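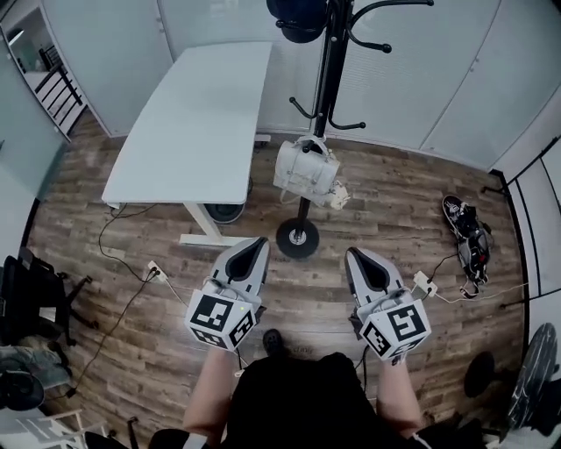

Grippers at work, month two
18/03/2026

I have worked in returns at Stundgate since before we moved to the current building. Until August the job was simple to describe. Bags and coats came back, I checked them, hung them up, took them down again and sent them wherever they had to go. I still do that in the mornings. In the afternoons I now do the same thing with a gripper in each hand, so that a robot arm from a company called Girkier can learn it from the recordings.

A few people have asked me what the afternoons are like. You hold the grippers out in front of you and do an ordinary job slowly. Take a handbag off the coat rack. Hang it back on the coat rack. Each time counts as a take, and the target is 80 a day per person. When I left yesterday I was at 513 and the first batch needs 800.

The grippers are not heavy, but your arms are out in front of you the whole time and I feel it in the shoulders by the end. The cables get in the way when you turn around. You also can't feel what you are holding. With my own fingers I know if a strap has caught. With the grippers I have to look, and I have become slower and more careful in the mornings too, which my supervisor has noticed.

Bags with a stiff top handle are the easy ones. Anything with a long strap is a nuisance, and shoes with laces are worse.

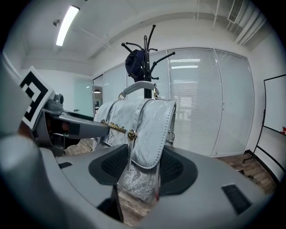 Silver-gray handbag on the coat rack, between the gripper pads.

What changes for us is harder to write about. There are nine of us in returns. Management says the arms will do hanging and sorting and we will do inspection. Lech Ostrowski, who runs our shift, asked at the meeting how many people inspection needs. The answer was that it depends on the results of the trial. He wrote that down and asked for a date, and we don't have one yet.

Economou, at the next bench, has refused to do takes. She says she is not going to train the thing that gets her shift, and so far she has been left alone. I understand her. I said yes mostly for the money, as the recording hours are paid a step higher, and partly because I would like to know how it works before it arrives.

Some of it I don't mind losing. Hanging wet coats in winter was never the good part of the job. But it was also the part you gave to new people while they learned the stock, and I don't know where they would start now. I started there myself.

Virko, our other site, gets its arms first. I have asked to go over and watch for a day, and I'll post again if they let me.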